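Search this site Search Go kids topics A to Z

Bags, Boxes and Crates: What Holds What?

Look around your home. Pick any room. How much stuff in there is holding other stuff? Drawers. Jars. A backpack. The fridge, which is really a cold box with a door. People have been making things to put things in for thousands of years, and we still haven't stopped.

So why so many kinds? Why not just one really good box for everything?

Because stuff is different. Potatoes are lumpy and a bit dirty. Rice is tiny and runs out of any hole. A trumpet is expensive and gets dents. Each one wants something else around it.

Start with bags.

The woven plastic bag

You have probably seen a big white one. Rice comes in them, or animal feed, or sand. Feel one next time (ask first if it's in a store). It's crackly and smooth, and if you look close you see a tiny checkerboard. Those are flat plastic ribbons, going over and under, over and under, the same way you weave paper mats at school.

Why weave it? Try this. Take a thin strip cut from a plastic shopping bag and pull. It stretches and then it snaps. Now weave lots of strips together and pull on that. Much harder! Every strip gets help from the strips next to it. And if one gets a little hole, the hole has trouble getting bigger, becuase it has to break through all the crossing strips.

Bags have another trick. They change shape. Full of rice they're fat, empty they fold flat and go under your arm. But a bag can't stand up straight on its own very well. It slumps. It bulges. Put something heavy on top and whatever is inside gets squashed.

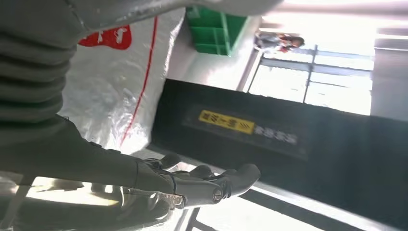 by Varnent

Same wall, three ways of holding things. The white bag bulges out at one side, and the big black thing in front keeps its long straight edge. Soft sides and stiff sides. The bright green crate has its own answer, which is mostly holes. We'll get to the holes.

Boxes and cases

A box has corners, and corners are useful. Two boxes go side by side with no gap. Two round balls don't, there's always some space left over between them. That's why trucks are full of boxes. Moving trucks, mail trucks, all of them.

Some boxes have padding inside, and then we usually say case. Guitar case, camera case. Padding is soft stuff like foam. When the case gets bumped, the foam squishes and slows the bump down, so the thing inside gets a gentle push and no hard knock. Your bike helmet does the same job for your head.

Bad side of boxes: they take up the same room empty as full. Unless they fold. Cardboard ones fold, hard cases don't.

Crates, and why all the holes

Plastic crates often have sides like a fence. Bars and gaps, bars and gaps. This is called a lattice. (Say LAT-iss, like the start of "lettuce" but with an A.)

The holes do a lot.

Air gets in. Apples and carrots last longer if air can move around them. Shut them up tight and they get damp, then fuzzy, then yuck.

Water gets out. You can hose a crate down and it drips dry.

It's lighter. Less plastic, less to carry. The ribs that are left over do the holding up.

You can see in. No digging around to find out what's in the bottom.

But don't put rice in it. You know why.

Try it: the stacking test

You need: a paper bag, a small cardboard box, a plastic basket with holes, 7 books that are all pretty much the same size. A grown-up's OK for the books.

1. Stand the bag up, open and empty. Put one book across the top. What hapened?
2. Same with the box, lid closed. Add books one at a time till it bends.
3. Turn the basket upside down. Same again.
4. Write down which one held the most.

Now fill the bag with crumpled newspaper and do it over. Any better? What's inside a bag helps hold it up. An empty box has to do all the work by itself.

Words to know

Woven: made by crossing strips or threads over and under.
Lattice: a pattern of bars with gaps between.
Padding: soft stuff that protects.
Rib: a raised strip that makes something stiffer.

Next time: lids! Screw tops, snap tops and the one that never fits.

Page updated 13 Mar 2018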